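Home | Notebook | Projects | Archive | Search

9 February 2019 - sourdough rye trials, bench side kitchen

OK so the starter is alive again! I left it alone through most of December and it went gray and sulky, and I figured I'd be starting over from flour and water. Four feedings later it smells like apples instead of nail polish, so I'm calling it recovered and moving on.

Today was batch 7 with the Kiltstead rye (the coarse one, not the bag with the blue tie - please stop mixing those up, whoever does the shelf). Same recipe as batch 6 except I went up on the water and gave it 16 hours in the cold. The dough was a mess. I mean really sticky, scraper-in-both-hands sticky, and I floured the bench twice and still lost a good bit of it to my sleeves. Shaped it anyway and put it in the Ostapchuk tin, which I like more every time because it lets go of the loaf without a fight.

Crumb is tighter than I wanted near the bottom, but the flavor is the best so far, sour up front and then kind of malty. I toasted a slice with butter and then another one, so my tasting notes on slice three are not worth much. Crust came out darker on the left again. I keep blaming the oven and I keep forgetting to turn the tin halfway.

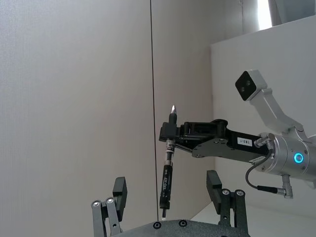

Page last changed: 9 months ago

Next time I want to drop the water back a little and keep the long cold rest, and try the seeds soaked instead of dry. We're low on caraway. There's more than 129 grams of old starter in the fridge door if anyone wants it for crackers - take it, I have plenty, just leave me the jar.

2 comments | 4 shares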